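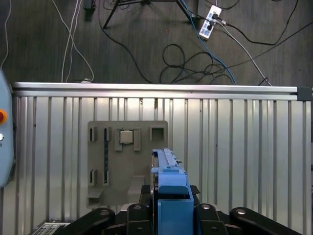

Notebook entry, 3/6/19
Nokcombe Workshop, Adhesives Bench
Entered by J. Rotich; read and initialed by K. Šimko

Subject: Hide glue, second soak trial (Kamath batch)

The granules from the Kamath sack were weighed out at 26 g per jar and covered with cold water from the filtered tap. The first trial used water straight from the main line, and the resulting glue had a sour smell by the second morning. No such smell was noted in this batch. Soak time was overnight in the small refrigerator, lids on.

Jars were brought up to working temperature in the water bath. The dial on the bath still reads high. Until it is replaced, all entries should use the glass thermometer and say so. Readings below are from the glass thermometer.

Open time on maple was 13 seconds longer than in the first trial. The room was warmer, and the two results should not be compared without that note beside them. The surface skin formed at the edges first, as before.

Sample joints were cut from the Sarnon maple offcuts, grain running lengthwise, and clamped with the wooden cauls. Two joints showed starved glue lines at the heel. Mr. Šimko is of the opinion that the clamps were set too tight. I had put it down to thin glue. Both joints are kept in the drawer marked HOLD and are not to be broken until he has looked at them under the lens.

Stock: 1,525 g of Kamath granules remain. The Cunavetti order for pearl glue has not been confirmed, and the supplier's last letter gave September as the earliest date. Bench staff are asked not to draw on the Kamath sack for general repairs in the meantime.

To do:
Repeat with a longer soak, same water.
Relabel jar 4 (ink has run).
Find the missing lid for the brush pot.
Ask about shellac flakes for the Nokcombe chair.

J.R.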